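Hoxha Vokabelkasten Prirkora, Schulausgabe

Startseite > Unterricht > Fremdsprachen > Klassensätze

Artikel lieferbar, Versand ab Lager Pirkum

Es gibt Schulen, an denen der Wortschatz der siebten Klasse in einer App wohnt. Dort bleibt er, bis das WLAN ausfällt, also meist bis zur dritten Stunde. Für alle anderen Fälle bauen wir den Prirkora: einen Karteikasten mit fünf Fächern, einem Deckel und keinerlei Update-Bedarf.

Der Klassensatz besteht aus 12 Kästen. In jeden passen 316 Karten im Format A8, mit etwas Nachdruck auch mehr, wofür wir aber keine Garantie übernehmen. Die Karten sind liniert und auf der Rückseite blanko, damit auch Zeichnungen Platz haben. Erfahrungsgemäß entstehen vor allem Pferde.

Was den Kasten vom Vorgänger unterscheidet

Der Brerkora, unser altes Modell, hatte einen Steckverschluss, der sich mit einem hörbaren Knall öffnete. Ein Kollegium in der Erprobung nannte das »motivierend«, das Nachbarzimmer wählte andere Worte. Der Prirkora schließt mit einem stillen Scharnier. Die Fachtrenner lassen sich jetzt verschieben, weil das erste Fach im Schuljahr immer voller wird und das fünfte erst kurz vor den Zeugnissen Besuch bekommt.

Das beiliegende Lehrerheft hat 75 Seiten. Auf den ersten steht, wie man den Kasten einführt, auf den übrigen, was man tut, wenn die Hälfte der Klasse ihn zu Hause vergessen hat. Für Französisch, Spanisch und Englisch liegen je eigene Startkarten bei, sortiert nach Themenfeldern: Schule, Familie, Kleidung, Wetter, Wegbeschreibung. Der Bahnhof kommt in allen drei Sprachen vor, man entgeht ihm nicht.
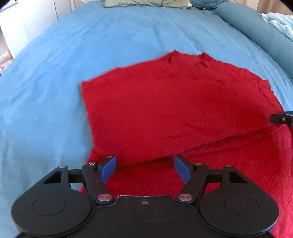
Lieferumfang

12 Karteikästen mit Deckel und verschiebbaren Trennern
Blankokarten für alle Kästen
Startkarten Französisch, Spanisch, Englisch
Lehrerheft mit Kopiervorlagen
Namensschilder zum Einstecken

Nicht enthalten: Stifte, Disziplin.

Häufig gefragt

Passen die Karten vom Brerkora?
Ja. Auch die mit den Pferden.

Kann man einzelne Kästen nachbestellen?
Ja, über das Bestellformular unter »Ersatzteile«. Die Deckel gibt es ebenfalls einzeln, sie verschwinden am häufigsten.

Eignet sich der Kasten für Latein?
Technisch spricht nichts dagegen. Startkarten haben wir keine, das Fach verfügt ja über gewachsene Formen der Selbstversorgung.

Bestellung durch Schulen

Wir liefern auf Rechnung. Wer die Kästen zum neuen Schuljahr braucht, bestellt bitte vor den Sommerferien. Im September bestellen nämlich alle, und unser Packtisch in Pirkum hat nur zwei Seiten. Ansichtsexemplare verschicken wir auf Anfrage an Fachschaften und hätten sie gern irgendwann zurück.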